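Trastard Shared Workshop
Minutes of the users' meeting, December
Held in the main room, Wednesday, 6.30 pm

Chair: Ximena Orozco
Minutes: Shabani Minja
Apologies: received from the Pidau group and from two evening users.

1. Minutes of the last meeting
Agreed, with one correction. The figure for floor cleaning under item 5 should read 263, not 236. Signed by the chair.

2. Matters arising
The key for the side door has been cut and is with Ximena. The replacement light fitting has not been ordered. Shabani to chase.

3. The cubby shelves
Most of the evening went on this item. The wooden shelving unit is full. Boxes, tools and odds and ends have been put wherever there was a gap, and people reported spending ten minutes or more looking for things they had put away themselves the week before.
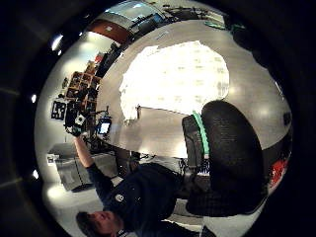
Shabani proposed that each group be given its own row of compartments, with the bottom row kept for shared tools. Pidau had written in beforehand to ask for a row near the middle, as two of their members cannot reach the top. Agreed.

There was a longer discussion about labels. Paper ones fell off last time. Ximena has a label printer at home and will bring it. Names of groups only, no names of individuals.

Anything still unlabelled at the end of January will go into a box by the door for a fortnight and then be disposed of. One member objected that a fortnight is too short for people who come in monthly. Changed to 4 weeks. Agreed with one against.

The top of the unit is to be kept clear of anything heavy. Small items may stay there for now.

4. The tall rack and the floor beside it
Equipment has been collecting on the floor at the foot of the rack. The cleaners have said they will go round it but will not move it. Owners are asked to take their things home or find shelf space under the new arrangement. Ximena will email the list.

Cables were raised again. They should be coiled and tied before being put away. Shabani has a bag of ties left over from the Rees job and will leave it on the shelves.

5. Cloths and covers
A request was made for more of the light checked cloths. They get used as covers, as wipes and for wrapping parts, and there are never enough clean ones at the weekend.
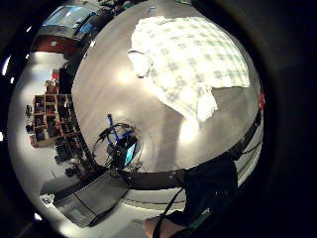
It was agreed to keep covers and wiping cloths separate. Covers should be folded and returned to the shelves, and wiping cloths go in the wash bag. The Marico group will take the wash bag until Easter, after which it passes to Pidau. Ximena to buy another pack, up to the amount left in the sundries budget.

6. Floor
The grey floor was resealed in the autumn at a cost of 328 and members were pleased with it. Please lift stands and do not drag them. Felt pads to be bought for anything with bare metal feet.

7. Money
Balance at the end of November was 3,000 after the floor had been paid for. Subscriptions from two groups are outstanding. Shabani to send reminders.

8. Any other business
The window blinds were mentioned. Carried over to the next meeting.

A tidying session will be held on the first Saturday of January from 10 am, mainly to empty and re-sort the cubby shelves. Bring gloves and any spare boxes that fit the compartments.

Meeting closed at 7.50 pm.

Actions
Ximena: label printer, email about floor items, cloths
Shabani: light fitting, cable ties, subscription reminders, felt pads
Marico group: wash bag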